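Stametcombe Council Tributes Corpus

Version 7

Plain-text statements issued after the death of a serving or former elected official, collected from the public pages of Stametcombe town council and the neighboring Plama and Dremasetti districts. Maintained by the Pandey archive project.

Contents

94 statements in English, one per file. Each file has a header with the office of the person speaking, the office once held by the deceased, and the party of both where it was given. The body follows after a blank line.

Splits

train: 64 files
test: 30 files

Statements about the same official are always kept in the same split.

Cleaning

Page menus, donation links and funeral home addresses were removed. Spelling was left alone. In 11 files the statement was read aloud at a meeting and the text comes from the minutes, so it may be shortened. These are marked source=minutes.

Known gaps

Dremasetti took down its older news pages in March, and anything not saved before then is missing. Independent members are thinly covered.

Use

Free for research and teaching. Please keep the header lines if you pass files on. Families can ask for a statement to be taken out, and it will be dropped from the next version.

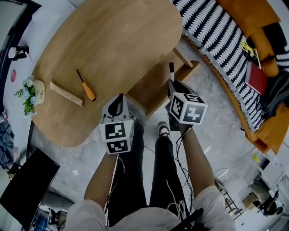

1 min read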